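Faltcombe Residents' Newsletter
Jun 29, 2023

COUNTER SPACE: DO WE REALLY NEED ANOTHER ORGANIZER?

By Siamak Parsa

The June kitchen swap brought up the same complaint it brings up every year, that the counters in our units are too small. I have lived in Faltcombe long enough to have heard this from people in the one-bedrooms and from people in the corner units with twice the kitchen. I'm not convinced the counters are the trouble.

What usually follows the complaint is a shopping trip. This spring it was the Pludach stacking drawers, which a good number of you ordered after the flyer went up by the mailboxes. Before that it was the Samo rail system, and I still see Samo hooks in the giveaway bin most months. The Pludach flyer promised to "give you back your kitchen." I would like to know who had it.

I did borrow a set of the drawers from the Sadeghi household for two weeks, so I'm not only grumbling from the sidelines. They are decently made. They slide well. They also take up a piece of counter the size of a baking sheet, and within a few days I had put things on top of them, because a flat surface at that height asks for it. The drawers held batteries and takeout menus. My cutting board moved to the stove, which I would not recommend to anyone.

The usual advice is that everything should have a home. Fine, but a drawer full of things you never use is a home too. I went through mine before returning the set and found I could throw out nearly all of it. A storage product that mainly stores what you should have thrown away is a strange thing to pay for.

The swap table had a lot of opinions about appliances. Some people swear by putting every one of them in a cabinet and taking them out as needed. I tried this with my toaster and lasted until the second breakfast. If you use it daily, leave it out and stop feeling bad about it. If you last used it at Thanksgiving, it can go up high with the roasting pan. I would be much harder on the doubles. A toaster and a toaster oven can both earn their place in a house with kids and early shifts, but plenty of us keep both out of habit and only ever plug in one.

Then there is the top of the toaster oven, which in this building seems to count as a shelf. I keep hearing that it's fine as long as the oven is off. Maybe so. I also know how often I have turned mine on half asleep. Check what your manual says about clearance, and find the towels another spot before you start cooking.

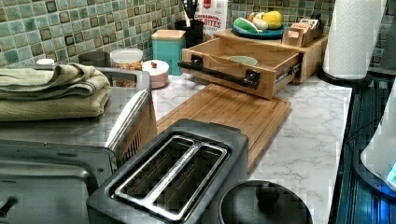
Towels on the toaster oven, lemon on the organizer, and a drawer with little in it besides a small green lid.

I will say a word for open counter. A clear stretch next to the cutting board does more for getting dinner made than any drawer I have tried, and it costs nothing. Produce on a plate is all right with me too, provided you eat it. A tea box is small enough that I can't work up an argument.

So before anyone places a July order, a suggestion. Empty one drawer you already own onto the table and leave it empty for a week. Put things back only as you reach for them. If the drawer is still half bare at the end, you have your extra storage, and it came without a delivery fee. If it fills right up and you are still short, then go ahead and buy the organizer, and I'll print your letter saying I was wrong.

The next swap will be in July, in the laundry hall as usual. Please bring clean items only, with all the parts. Lids without containers will be sent home with whoever brought them. Anyone with Samo hooks to give away should ask first, as the bin is full.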